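From: Chunhua Yuan
To: tea-and-snacks list
Date: August 2024
Subject: Re: [snacks] Clearing up after the tasting table

Huiling, what a great question, and I'm so glad you asked it on the list and not just in the hallway! I have been thinking about snack table cleanup far more than is healthy.

Huiling Shao wrote:
> Hi all, I'm hosting the September tasting and I've never done one before.
> Chunhua, how do you get the table clear at the end? Last time I had
> people over I just swept everything into one sack and then spent ages
> picking the good packets back out. Also, do we use the round table
> again, and is the purple cloth all right with tea and nut crumbs on it?
> Huiling

Two from the round table at Sterwood, wrappers and paper cups still on it: 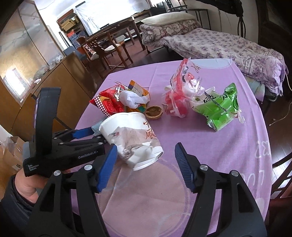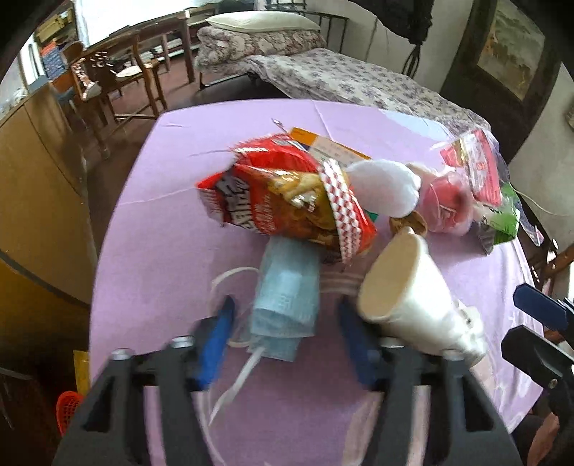 So, my order of doing things. Bags first, always. I go around the table and pick up every packet and give it a little shake next to my ear. If there's anything left inside, fold the top over twice, put a clip on it and move it to the side counter. If it's empty, flatten it and slide it inside the biggest empty bag you can find. You would not believe how much fits! At the spring tasting I got 11 wrappers into one rice cracker bag and was unreasonably proud of myself.

Cups next. Tip any last tea into the sink, then stack them. Please don't stack them with tea still in the bottom, I did that once and it went straight down my sleeve. Clean ones go back in the tube, and we have plenty, so don't save anything doubtful.

Then shells. Walnut shells are the sneaky part of the whole evening — they roll, they hide behind things, and one bare foot will find the piece you missed. I like to put out a bowl just for shells before anyone sits down. Pan has a nice heavy one and will lend it if you ask by Friday.

Masks and tissues go straight into the lidded bin, never in with the packets.

The cloth comes last. Pick up all four sides toward the middle, carry it outside like a big dumpling and shake it well away from the door. Crumbs are no trouble at all. For tea, cold water right away and then a normal wash. I've washed mine 12 times or more and I still love the color.

Yes to the round table! Everyone can reach everything, and people trade packets across it in a way they never do at the long one. It seats 10 if nobody minds elbows.

One more thing, if you're buying, could you get the spicy peas from Naritz again? The small packets, please. The big bag went soft before we got through half of it.

I can come early and help you set up, just tell me what time. Really looking forward to this one!

Chunhua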